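Stamthorpe Homes & Gardens Forum > Outside the House > Gates, walls and fences

Topic: Restoring old iron front railings, strip or leave?

quenchbucket
Tue 5 November
Finally started on the front railings! They came with the house, a 1930s semi, and they've had so many coats of black gloss that the twists in the bars have nearly vanished. I did one test section at the weekend with a scraper and a wire cup brush and I'm completely hooked. There are proper hammer marks under there!

The full run is 94 bars counting the gate, so before I go any further I want to settle how far to take it. Bare metal everywhere, or just the flaky bits?

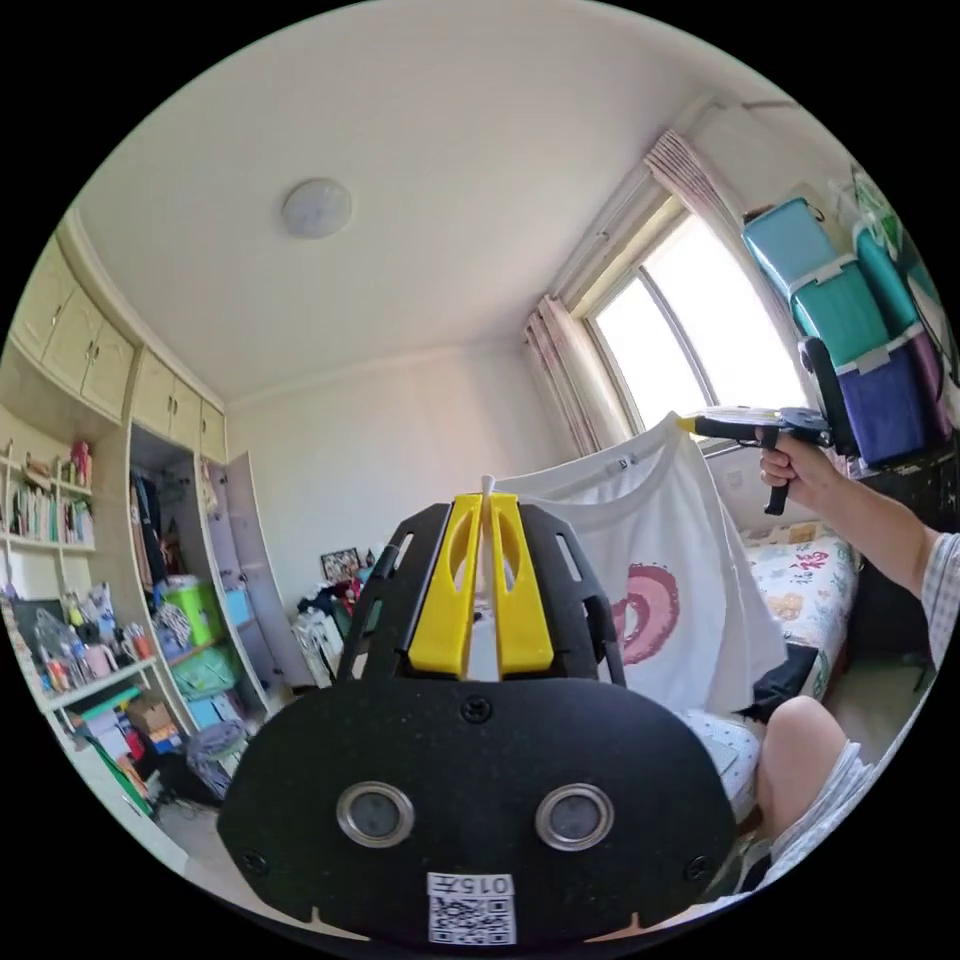
My plan is bare metal, then zinc primer, then two coats of something satin. I've had a quote of £275 from Lambrakis to take the gate away and blast it, which seems fair, but they won't touch the fixed panels.

pipandmortar
Bare metal, every time. Old gloss lifts from underneath and you'll be out there again in two years. I did mine in August and loved every filthy minute of it. Do check the feet where they go into the stone, mine were half the thickness they should have been.

fernhollow68
Going to disagree with Pip! If the old paint is stuck fast, it's protecting the iron better than anything you'll put on in November. Feather the edges, spot prime, overcoat. Also please test for lead before you put a wire brush anywhere near it again. Kits are cheap and you want a proper mask.

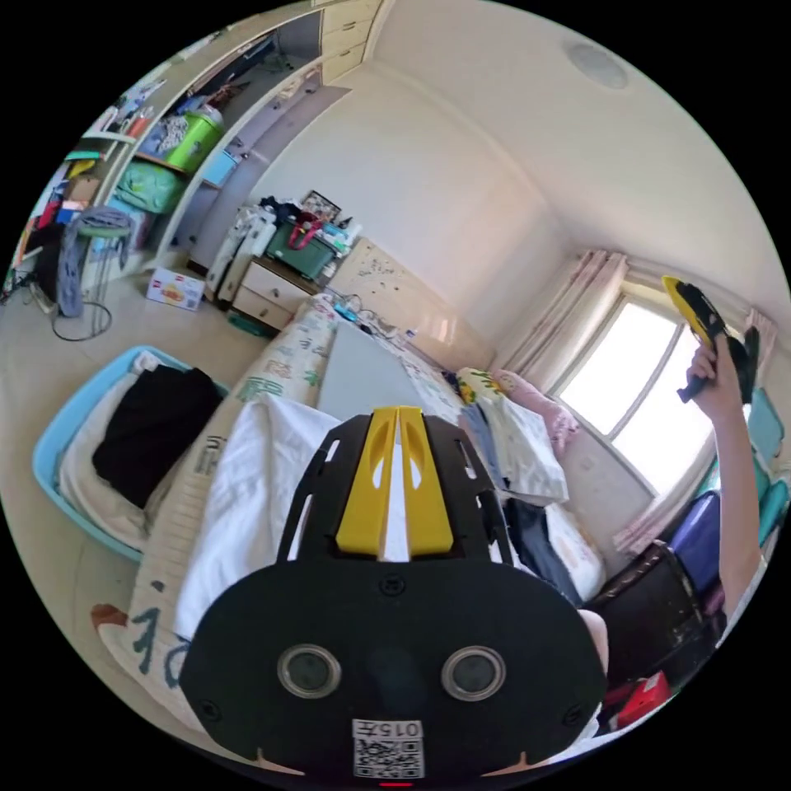 The other thing is blasting. Lovely finish, but if there's real wrought iron in that gate, ask them to go gently on the scrollwork. I had leaf tips come back looking nibbled.

quenchbucket
Lead test ordered, thank you, I hadn't even thought of it. Brush is back in the shed till it arrives. Feet look sound on the left side, and there's a bit of rust swelling by the gatepost that has cracked the coping.

pipandmortar
Get that cracked one sorted first then. Rust keeps growing and it'll split the stone right through. Still say strip the lot, fernhollow is too kind to old paint :)

fernhollow68
Guilty. But some 300 hours of scraping over the years will do that to a person!

quenchbucket
Does anyone rate the Skornance primer? The shop had that and Erum, and the Erum tin says it can go over tight rust, which sounds handy for the backs of the collars where I can't get a brush in.
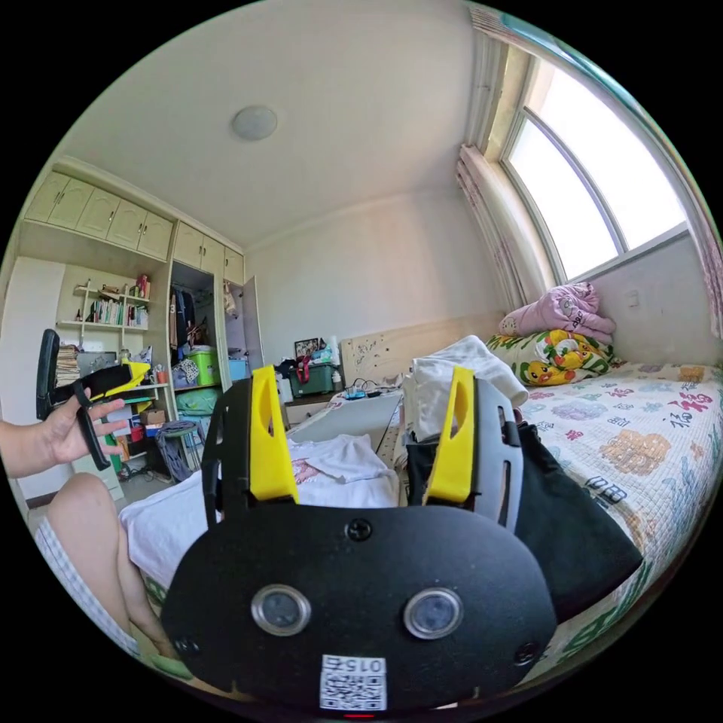
marlpit
Used Erum on a side gate and it's been brilliant in the awkward corners, but it needs a dry day and a long wait between coats. I'd leave the whole job till spring and just dab primer on anything bare for now.

quenchbucket
Spring feels ages away but you're probably right. I'll prime the test section on the next dry day and do the gatepost foot before the frosts. Will report back on the lead test!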